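**Computer refurbishment, progress to the end of July**
For: Zamance small grants
From: the Tuhiwai workshop

We said we would strip, test and rebuild old desktop computers until either the machines or the money ran out. The machines are winning. Of the 712 taken in so far, 585 have been opened, checked and sorted, and the rest are stacked along the corridor, where they have improved everyone's sense of balance.

Spending is on track. The £3,000 for parts went mostly on memory and replacement drives, with a modest sum for screws, which we continue to lose at a rate the original budget did not foresee. Two benches are now in use. The second wobbles, and we have asked Nimidell for a better one.

Power supplies remain the slow part. Each is tested in place before anything else is touched, and a failed one means unpicking the cable bundles to get it out. Whoever designed the older cases plainly never expected to meet them again. Drive cages are quicker, once you find the last screw, generally the one behind the other cables.

Wiping drives is up to date and the certificates are in the shared folder under Ernora, a name that made sense when we chose it.

For next quarter we'd like to:

- clear the corridor before the fire inspection
- move testing to Monday mornings, when the sockets are free
- agree what happens to boards that work but that no school will take

We would welcome a decision on the last point, as the shelf for them is full and has started to bow.

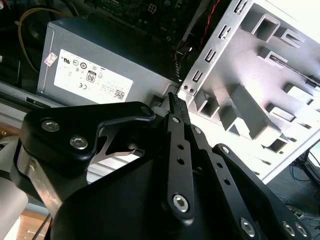
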